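Thread from our student project Trestitero, week two. We teach a gripper to fold laundry. Our team is Fidelina, Qusai and me, and we meet every Wednesday evening.

Until now we have 49 recorded tries. Our teacher wants 2000 before the end of May, so please wish us patience. 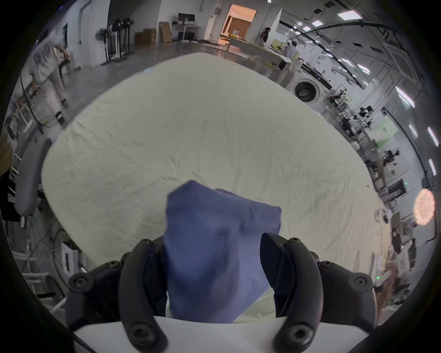 Cloth is much harder than the blocks we used last term. A block keeps its shape, but cloth has a new shape each time you touch it. The blue-violet one makes a peak when two fingers pinch it, and our program still takes this peak for a corner.

Next post after Qusai repairs the labels.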